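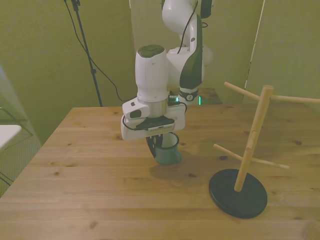 Teal mug over the tabletop.

**Staniforth Cinema – pre-screening check, Wednesday**
Checked by: Jade Birkett

- [x] Exit signs lit, both aisles
- [x] Projector filter. Changed by Dean in April.
- [ ] Aisle lights. Row 3 left is out, tape down until fixed.
- [x] Extinguishers tagged
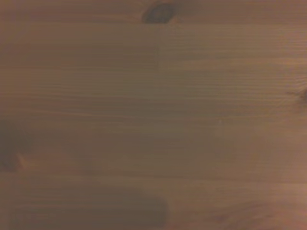
- [ ] Foyer doors. The left one sticks at the bottom, Kelly Kershaw to ring Prurix.
- [x] Wheelchair spaces clear, two bays
- [ ] Candy bar bin too close to the fire door. Moved it, please leave it there.

Recheck open items before the 6.30 session.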